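Trostemport, 1999-12-15

Inholm opens the Minja kitchen-table color kit to home orders

I've been mixing colors on my own table for four years now, and today I finally get to tell everybody that the Minja kit is ready to leave the building! We're Inholm, a small outfit in Trostemport, and until this week we only sold to schools. Parents kept writing to ask where they could get one (a few of them more than once), so as of today anyone can order.

Minja is a box of plastic measuring ware and food-safe color, plus a booklet of 81 mixing projects. You start with plain water and a few drops and work your way up to layered drinks, tinted icing and a sunset in a glass that I still make when company comes over. Kids from 4 up can do most of it with a grown-up close by. We tried the whole booklet out at Ornurura, the after-school center down the road, and 17 projects got rewritten afterward. The purple page alone went through more drafts than I care to remember.

My own favorite is the orange page. You keep a big beaker of strong red as your stock, put a little yellow in the small cup, and bring the red over with the syringe a bit at a time. Go slowly — red takes over fast. Pour from the spout if you're feeling brave, but keep a rag handy, and don't do it on a tablecloth you love.
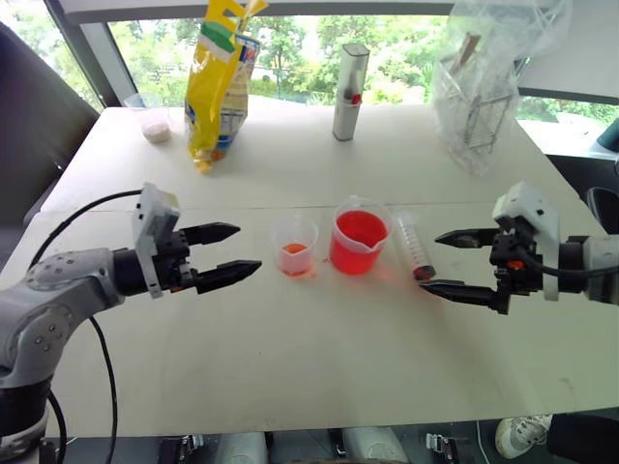 The first run is 1,155 kits, packed here in Trostemport, and I'd guess the schools will want a good share of them. If you'd like one before spring, please get your order in early. We plan a second run in March with a few extra pages on layering, and anyone who buys now can send in the card from the back of the booklet and get those pages by mail at no charge.

Stores that want to carry Minja can ask us for a sample box. Teachers who already have the school set don't need anything new, the cups and syringes are the same ones, but do write if you want the rewritten pages.

Orders and questions go to the Inholm office in Trostemport. I open most of the mail myself, so be patient with me!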